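About us

Hello! I'm Faraji Mosoti, and I run Stilo, a small workshop in Drultitham where we teach robots to do household jobs by doing the jobs with them, hand in hand more or less.

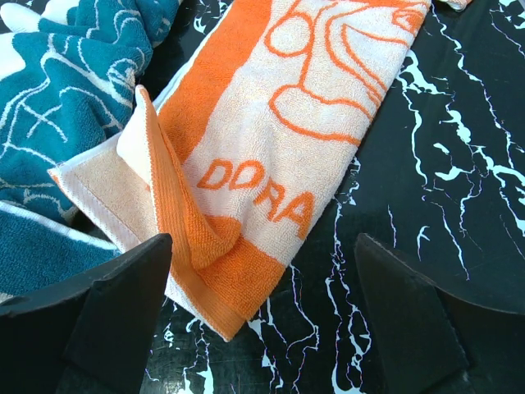 I started Stilo after years of mending industrial laundry machines, the big tunnel washers and ironers you find behind hospitals. Those machines are brilliant at flat sheets and hopeless at everything else. Give them a bath towel that has landed in a heap and somebody has to come over, find a corner and shake it out. I was often that somebody, and I got curious about how I was finding the corner. I couldn't have told you. My hands just knew where to go, and I've spent most of my working life since trying to get that knowledge out of people's hands and into a robot's.

So what do we do all day? Mostly we show. One of us sits or stands at the controls, and the robot's arm goes where our arm goes. Close your fingers on the handle and its gripper closes. Lift, and it lifts. Each go at a task gets recorded from start to finish, with what the cameras see and what the joints are doing, and one go is what we call a showing. When we have enough showings of a job, from enough different people, we train on them and let the robot have a try by itself. Then we watch what it gets wrong (plenty, early on) and go back and show it those bits again.

The other way is to take hold of the arm and move it yourself, which we call leading. It's slower and it makes your shoulders ache, but for small, fussy movements I still like it best. You can feel when the cloth starts to drag. New starters nearly always begin with leading and move over to the remote handles after a week or so.

Cloth is our main thing and has been from the beginning. A mug is the same shape on Monday as it is in your hand, but a towel is a new shape every time you let go of it! We work with thick ones and thin ones, plain ones, patterned ones, children's ones with big cartoon faces, and we like them to turn up crumpled and lying across each other, the way they do at home. Terry is harder than people expect. The loops catch, the pile hides the edge, and the woven band near the hem folds quite differently from the rest. If you've ever wondered why the stiff bit of a towel won't lie down nicely, come and have tea with us, we can talk about it for hours.

We're also fond of awkward tabletops. Shiny, dark, veined, patterned, whatever we can lay our hands on. A robot that has only ever folded on plain white board gets very muddled when it meets somebody's real kitchen, so we swap the surfaces over all the time.

There are seven of us at the moment. Two came from the laundry trade like me, one used to teach infants and is by a long way the most patient person on the handles, and the rest are the clever ones who do the software and put up with my questions. We don't really have job titles. Everybody does showings, including whoever is doing the accounts that month, and I'd say that's the rule I'm strictest about. You make better decisions about how a robot should be taught when you've spent a morning failing to pick up a flannel with it.

Our first proper project was Hotell, which is still going. (Yes, two Ls – it began as a typing mistake on a folder and we got attached to it.) The idea was to teach one pair of arms to sort and fold everything that comes out of a guest bathroom. We thought 600 showings would do it. We stopped at 1,666, and a fair few of those had to be thrown away when we noticed that I was folding in thirds and everyone else was folding in half. Hand towels are pretty good now. Bath mats are not, and I won't pretend otherwise.

Durán is the newer one, begun in April, and it's all about the very first move: getting hold of a single corner in a muddle of cloth and turning it up so that you can see what you've got. No folding at all, just that. We have 231 showings so far and I think we need a good deal more variety before it's worth training on them. It's a lovely job to teach, though. People go about it in such different ways. Some pinch, some slide under from the side, and one of our software people pats the whole heap first as if it were a dog.

I do get asked whether we're putting people out of work. It's a fair question and I don't have a neat answer. What I can tell you is that I spent a long time around folding tables and saw a lot of sore wrists, and that everyone who does showings for us is paid for their time, at the same rate whether the showing is kept or binned. Mistakes are useful to us. A fumbled grab followed by a good recovery teaches the robot more than a tidy fold does, so please don't apologise if you come in and drop things.

And do come in. You don't need to know anything about robots. We have people through most afternoons, usually for around two hours, and we'd especially like to see more left-handers, more people who fold in odd ways they learnt from a grandparent, and anyone who has worked in a launderette. We'll sit you down, get the handles set to your height and let you mess about for a bit before we record anything. Schools are welcome too, in small groups, as the workshop isn't big and the kettle is smaller.

If you've got old towels going spare, we'll take them – faded, frayed, bobbly, any pattern you like. Just wash them first, please. Leave them in the blue crate inside the front door, or hand them to whoever's nearest.

Page last updated May 14, 2023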